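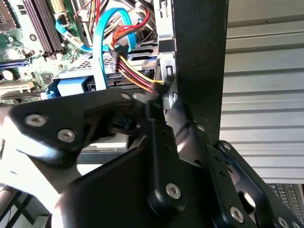 sallwood_skies
Has anyone got the Nandon orbit plotter running on an old desktop? I want to follow the close approach in January and my first try gave a miss distance that put the asteroid somewhere under Faulkner. The desktop is the thing with its case open, black gripper reaching in, and I'd like to know if it needs more memory before I feed it all 152 observations.

pebbledash
More memory won't help. You've mixed up your units. Everyone does it once, and the lucky ones do it before telling the local paper.

ollau_observer
Disagree with pebbledash. I ran 145 observations on a machine older than my car and it fell over every time until I doubled the memory. Units were fine.

pebbledash
Were they fine, or did they just stop complaining?

ollau_observer
Fine. I checked them against the published orbit. Twice, as I knew you'd ask.

grumblecomet
Can I ask why we're plotting it at all? It misses. They all miss. I've sat through 2 of these "doomsday" evenings on Sallwood hill and all I got was a cold and a very poor sausage roll.

sallwood_skies
The sausage rolls are a separate thread. pebbledash, you were right, I had kilometres in the box marked lunar distances. It now misses by a sensible amount and Faulkner is spared.

pebbledash
Shame about Faulkner.

ollau_observer
Try the full set before you celebrate. Mine was happy with the first 50 as well.

sallwood_skies
Running it now. Back after tea.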